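Home | News | Projects | Events | Contact

Hand-held gripper sessions move on to fabric

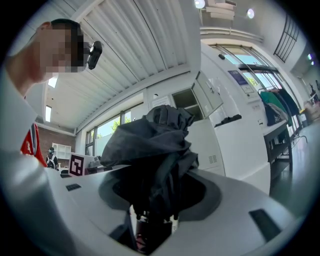 Black fabric held in the jaw of the hand-held gripper, Garnton workshop.

The Wellden manipulation group has added soft goods to its demonstration set. Until July the set was limited to rigid parts, which had been recorded by remote control from the Urkent station. Folded and bunched fabric proved slow to teach that way. The operator had no feel for how much material was in the jaw, and a single pick could take several attempts.

Demonstrations are now given by hand. The demonstrator holds the gripper, closes it on the item and carries out the task at normal working speed. Gripper position and jaw opening are logged with the video, and the recording is converted to arm motion afterward. Square markers are used as fixed references for the position estimate.

The set currently stands at 342 demonstrations across four tasks: pick from a heap, shake out, hang, and place in a box. Dark fabric remains the weak point. Folds in black cloth give the tracker little to work with, and six recordings were dropped when the pose estimate drifted. A revised exposure setting is under test.

Kashindye will receive the first four trained policies for evaluation on its own arm. Groups wishing to record at Garnton should book through the projects page and allow time for gripper calibration before the first session.

3 comments | 11 shares

Get the newsletter by email. You can unsubscribe at any time.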